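Talk notes, Silgate Local History Evening: Keeping a Family Recipe Book Going

Opening. Thank Anahera Ormsby for the kind introduction and for the urn being on so early. Say how lovely it is to see the hall this full in April, what with the rain. Wait for the people at the back to find chairs.

Start with Gran's book. Hold it up, but don't pass it round yet, the spine won't stand it! It has 66 recipes in it, most in her own hand, and a good few in the hand of her sister, who never dated anything and spelled "scone" however she fancied that morning. Read the plum chutney aloud, slowly, including the bit where she tells you to stir "until Father comes in".

Explain why I began copying it out. My cousin Rhys Rutherford rang to ask for the ginger loaf, and I found the page had gone so pale that I was guessing at the treacle. (Pause here, somebody always groans about treacle.)

Squared paper, then. I rule mine up before I copy anything, so that the amounts sit in one column and the method in another, and you can see straight away if you've missed a line. 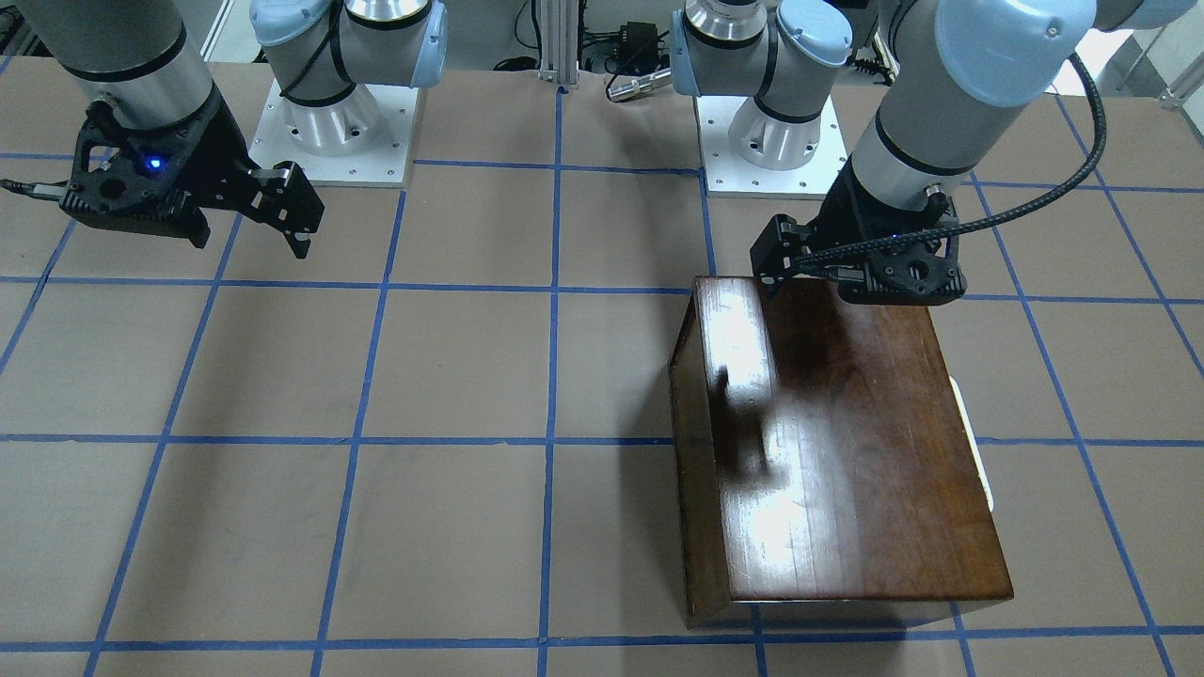
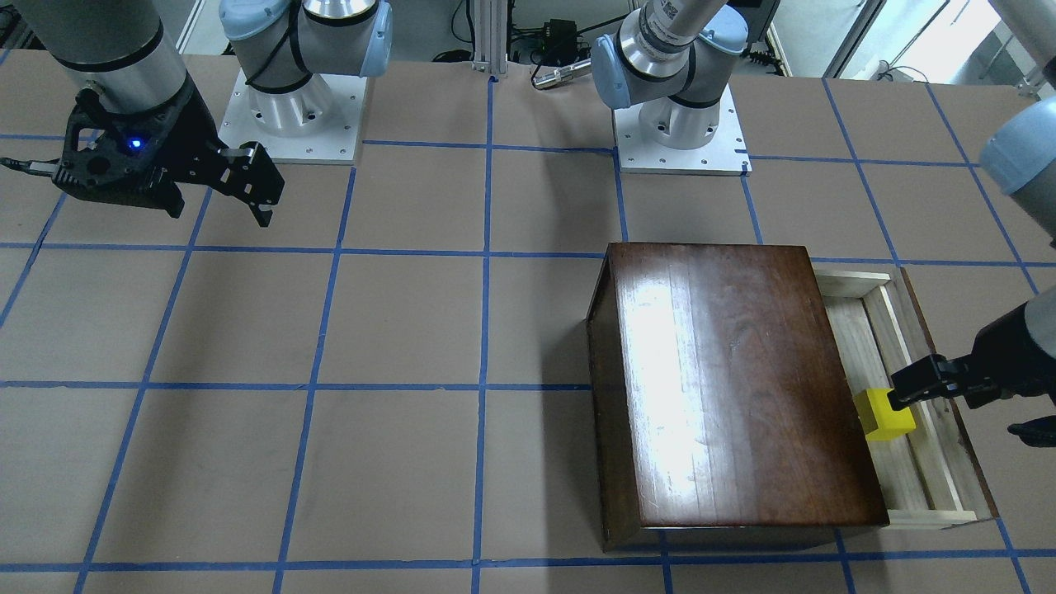

Blue lines on brown, in all three.

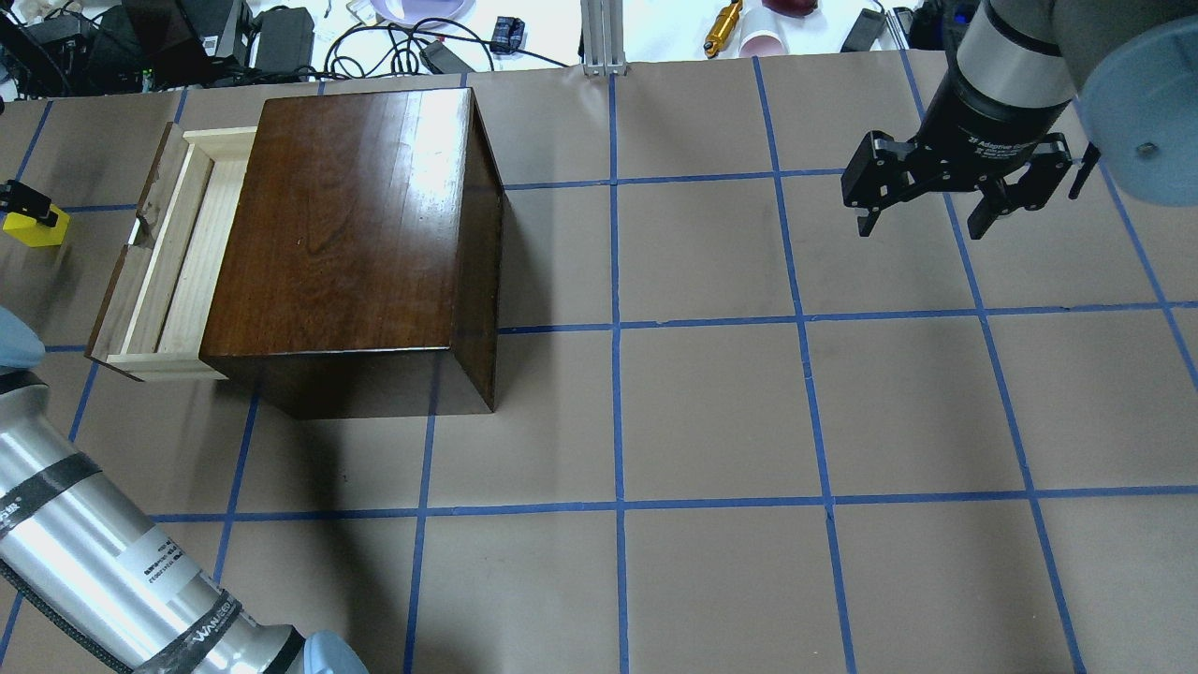
Now, on to handwriting. Copy what she wrote first, mistakes and all, and put your own notes in pencil underneath. I didn't do this for the first seven pages and I've been sorry ever since, as I can't tell any more which "bit of nutmeg" was hers and which was mine.

Old measures next. A gill, a teacup, a "good knob". Tell the story of Jarrah Tuhiwai's great-aunt, who lived to 90 and measured all her flour in a blue jug with no handle. When the jug broke, the family had to bake the same sponge over and over until it tasted right.

Ask who in the room has a recipe with no oven heat given. Let them chat for a minute or two, it's the nicest part of the evening.

Finish with the chutney jars on the side table. Spoons are in the tin, and please take a copy of the recipe home with you.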